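In Praise of the Cheap Plastic Basket

My aunt kept everything in baskets. Clothespins, onions, unpaid bills, the good scissors, the bad scissors, a deck of cards with the jack of clubs missing. When I was small I assumed this was how every household ran, and it wasn't until I married into a family of drawer people that I understood there was another way to live, and that I didn't care for it.

I've been thinking about this because my husband and I finally redid our kitchen last winter, and somewhere between the second and third visit to the showroom I found myself defending a plastic basket to a very patient man named Jong-dae Ban. He had drawn us a lovely plan, with deep drawers that closed themselves and a tall cupboard with wire shelves that swung out to greet you. It was like being shown around a small hotel. And at every stop on the tour he would say what went where: potatoes in this one, dish towels in that one, and a narrow slot by the stove for trays. I asked where the basket would go. He asked which basket. I said the one on the counter, and he wrote something down, and I'm fairly sure what he wrote was not "basket."

I understand his side of it. There is a whole way of thinking about kitchens now that says a counter should be bare. You see it in the magazines and on every real estate listing, those long pale surfaces with one lemon on them. Everything you own is supposed to be behind a door, and each thing is supposed to have a home, and the home should be labeled if you can manage it. I have friends who have done this and are happy. One of them gave me a label maker for my birthday, and I do use it, mostly on leftovers.

But I think we've gone a little too far, and I think the basket is where you can see it most clearly. A basket on the counter is a place for things that are on their way somewhere. The mail that needs answering, the jar that has to go back to your neighbor, three limes, a spool of thread because a button came off on Tuesday and you'll get to it. None of these things has a home in the kitchen. If you insist on giving them one, you'll spend your evenings walking around your own house like a mail carrier. 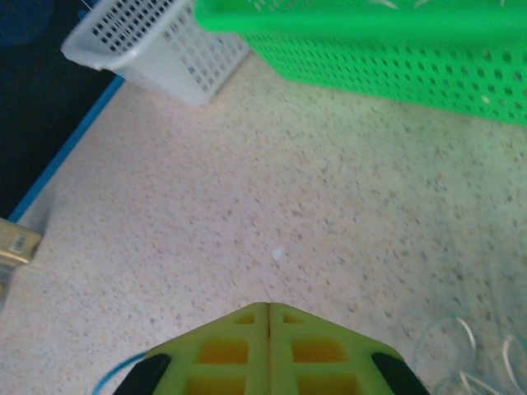

And I do mean plastic. I've tried the other kinds. I was given a beautiful woven basket from a shop called Sterimia, which I loved and which held on to every crumb that ever fell into it, until I took it outside and beat it against the porch rail like a rug. I bought a wire one from Ballus that scratched the counter and let the pencils through. Wood is heavy, and felt is a kind of joke. The plastic ones with the little holes all over the sides, the kind that come in colors no paint company would put its name to, can be rinsed in the sink and turned upside down on a towel, and that is all the care they will ever ask of you. Put wet lettuce in one, or a child's bath toys, or a whole afternoon's worth of green beans to be snapped on the back steps. My aunt had one that was bought before the year 2000 and it's still in service at my cousin's house, a bit faded on one side from the window.

The color is part of it, I'd argue, though my husband and I have gone around on this more than once. He would like things to match. I like one loud thing in a quiet room. We chose a speckled surface for our counters, after a great deal of carrying samples from window to window, and I'll admit now that what won me over was that it doesn't show anything. Crumbs, a grain of rice, a bit of eggshell, they all just join the party. (It does mean you have to wipe by feel. I run my palm across it before bed, and I always find something.) A surface like that is so mild and agreeable that it wants some company, and a bright basket sitting up at one end of it cheers me up before I've had my coffee.

My friend Jabari Lema takes the opposite view, and since he's the best cook I know, I listen to him. He says a basket is only a drawer that hasn't made up its mind. He says that whatever goes into mine stays there for a season, and he once lifted out a takeout menu from a place that had closed and held it up for the whole table to see. That was fair. There is a bottom layer in every basket that you don't look at, and I have found things down there I'd already replaced. His own kitchen is as neat as a ship's, and he can put his hand on the nutmeg in the dark.

Still, I've noticed that when Jabari cooks at our house, he drops his keys and his glasses in my basket without a thought, and at the end of the night he knows where to find them. At his house he has lost those same glasses in three different rooms.

What I'd say to anyone planning a kitchen, with a nice person across the desk drawing boxes on a screen, is to take the deep drawers if you can afford them. They're wonderful, and I was wrong to be suspicious. Let them put in the tray slot too. Then leave yourself 20 inches of counter that has no purpose at all, and don't let anyone talk you into an appliance for it. Go to the hardware store, back where they keep the mops and the buckets, and pick out the basket you like best. Mine cost 3 dollars. The menu is gone, and the thread is still in there, along with the button.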